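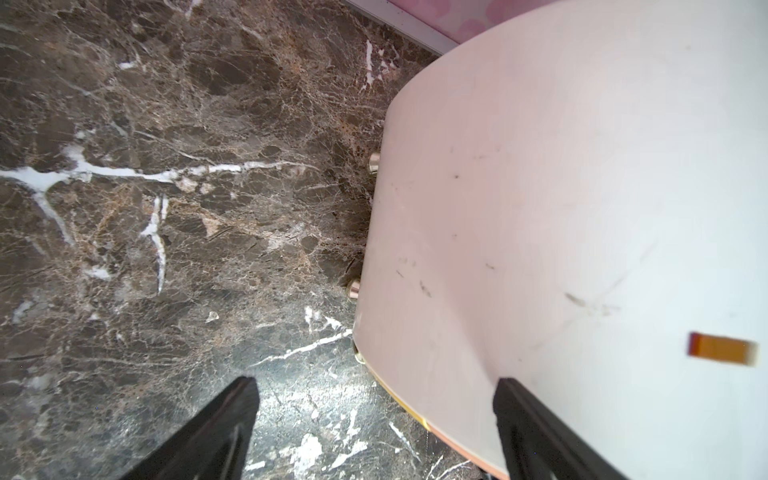
Does a small drawer unit need to be emptied before you reorganize it?

Usually it does, one drawer at a time, starting with the bottom one. Tip the contents onto a clear surface, wipe the drawer, and put back only what you'd miss.

Courses > Home and Paper > Small Storage > Handout 2: The Desktop Drawer Unit

Welcome back! These are my notes for the second evening, typed up from the scribbles I talk from, so they wander a bit. If you missed Friday you can follow most of it from here, and the worksheet is on Tastden in the usual folder. We're still in Room 17 at the Hamada building, the one past the stairs (ignore the old sign by the elevator, it points to the pottery class).

Last time we did big furniture and I talked far too long about closet rods. Tonight is the little stuff: the things that live on top of a desk or a counter and somehow take up more of your patience than the whole closet did. The main subject is the small stacked drawer unit, because practically every one of you wrote that down on the sign-up form.

What goes in a little drawer

A drawer the size of your hand is a wonderful thing for about a week. Then it gets a button in it, and a key to something, and half a stick of gum. I've had a unit by my own phone for years and I still have to be strict with it.

My rule is one kind of thing per drawer, and the kind has to have a short name. "Clips" is a good name. "Stamps" is a good name. "Things I might need for the car or possibly the printer" is a cry for help. If you can't say it in a word or two, split it up or find the stuff a home somewhere else.

Small round things are a special case. Pods, beads, erasers, those smooth little counters from board games – they all roll, and they all look alike once they're in a heap. Sort them by color before you do anything else. It goes fast, it's pleasant, and it shows you how much room each lot will want. Work on a surface that contrasts with them if you can. Pale pieces on a dark, veined counter are easy to find, although I'll admit that a busy marble pattern can hide a dropped brown button until spring.

Colored drawer fronts help here too. Orange, yellow and gray-green fronts on one unit are as good as labels for a child who isn't reading yet. You don't need the contents to match the front, by the way. Somebody always asks. Purple pieces can live in a yellow drawer perfectly well as long as they live there every time.
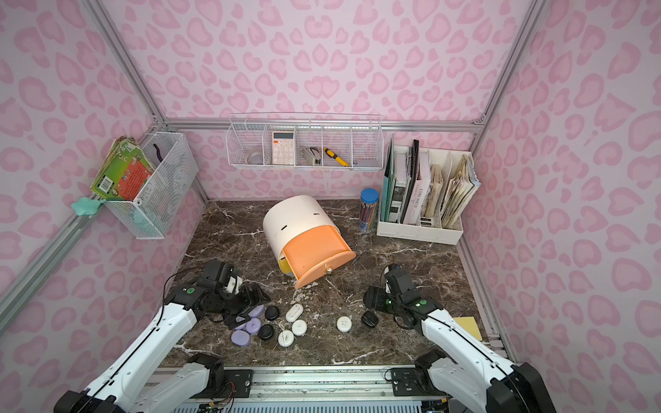
Doing the drawers, step by step

1. Clear a patch in front of the unit at least twice as wide as the unit itself. A tray works if you only have a corner of the table.

2. Take the bottom drawer first. Pull it slowly and put your other hand on top of the unit, especially if it's a light plastic one at home. A knob is only there for the pulling, so please don't lift the whole thing by it.

3. Tip the contents out in front of you. Spread them flat with your palm so nothing sits on top of anything else.

4. Make your piles. Keep, move, toss, and a very small pile of "ask." The ask pile has to fit in one hand or you're cheating.

5. Wipe the inside with a barely damp cloth, then the front, then around the knob. Let it dry with the drawer open. I put away a drawer of stamps too early once and ended up with one large stamp.

6. Return the keepers, biggest first. Stop when the drawer is three-quarters full.

7. Next drawer up, same again.

Set a timer for 25 minutes and stop when it rings, even in the middle of a drawer. I mean it! People who go on past the timer get silly and start reading old receipts. Two short sittings will get most desk units done, and you'll still like me afterward.

A word on curved units

Straight-sided units are easy to shop for and easy to line. Round ones are prettier and they sit nicely away from the wall, but a curved drawer front means the space inside may not be a plain rectangle, and ordinary dividers leave odd gaps at the sides. I cut mine out of cereal box. Trace the drawer base onto paper, trim the paper until it drops in flat, and use that as your pattern for liner and dividers both.

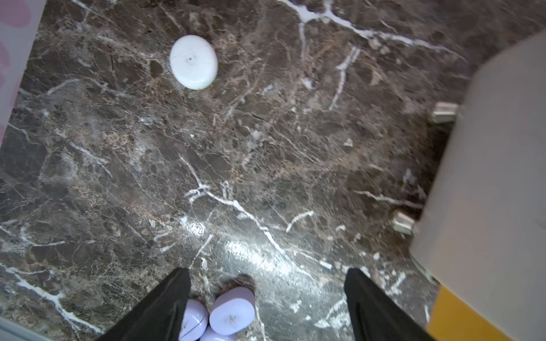

Smooth oval pieces like to slide around in a lined drawer every time it's opened, so I give them a soft liner, felt or an old dishcloth folded once. Things with corners don't much care. If you're keeping two colors together in one drawer, say white and lavender, put a single divider down the middle and leave it at that. I've watched people build a tiny apartment block in there, and they never use it a second time.

Scuffs come up in class every term. White and pale finishes show everything: gray streaks, little smears, the ghost of a price sticker. Start with warm water and a drop of dish soap on a soft cloth and see how far that gets you. Old tape or label residue softens with a dab of cooking oil left on for a few minutes (test it underneath first). A melamine sponge will take off a stubborn mark, but it dulls a shiny surface, so go gently or live with the mark. I live with most of mine.

Check the feet while you're down there. If the unit stands on little studs, a loose one will make it rock, and a rocking unit is one that the whole family will complain about and none of them will fix.

The neighbors: pens and papers

A drawer unit hardly ever stands alone. It needs somewhere close by for long things and somewhere close by for flat things, otherwise both end up jammed in the drawers. For pencils, I like a clear cup, with a lid if you have to carry it from room to room. You can see what you've got and nobody needs a label. For paper, an upright file with several slots beats a flat tray by a mile, since a flat tray is only a polite sort of pile.

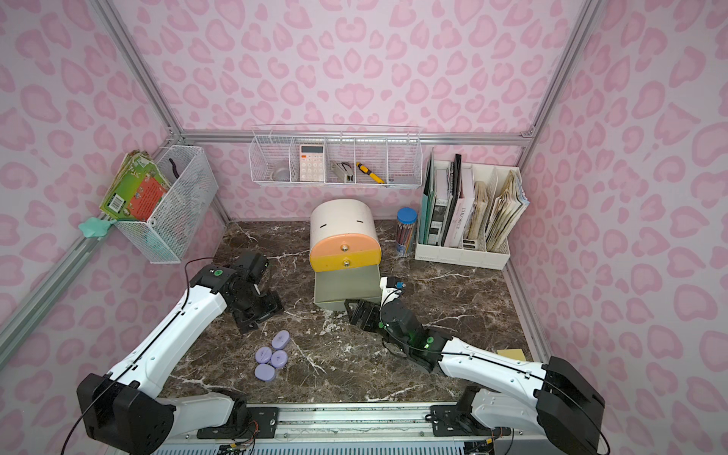
Give each slot one family of paper, the way you did with the drawers. Folders and notebooks stand up well by themselves. Loose worn pages don't – they slump and fan out, and before long the whole slot leans. Clip them, or slip them inside a folder, before they go in. Thick bundles belong at the end of the row where you can get your hand around them.

Leave yourself space in front, too. The drawers have to open all the way, and if you need to move the pencil cup every time you want a paper clip, you'll stop using that drawer by the weekend. I keep tall things behind or beside the unit and nothing at all ahead of it.

About buying: you don't have to. Several of you asked me about the Plarkix stackers and the ones at Clilus, and they're both fine, but do your sorting first and then see what you still need. Shoeboxes count.

For next time

Do one unit at home, any unit, using the steps above. Write down the name you gave each drawer and bring the list along. If you have paper patterns from a curved drawer, bring those as well, and we'll cut dividers together in the second half. Scissors are provided, card isn't.

Comments

Did the kitchen one last night and my ask pile was definitely two hands. Working on it.

Does the cooking oil trick work on painted wood? I'm a bit scared to try.

Reply from the instructor: I'd skip it on painted wood, it can leave a stain. Try the soapy cloth and some patience.

The cereal box dividers are holding up great, but mine say "part of a balanced breakfast" and I can't unsee it. Flip the card over, everyone!

Can we get the worksheet as a printout? Tastden won't let me log in.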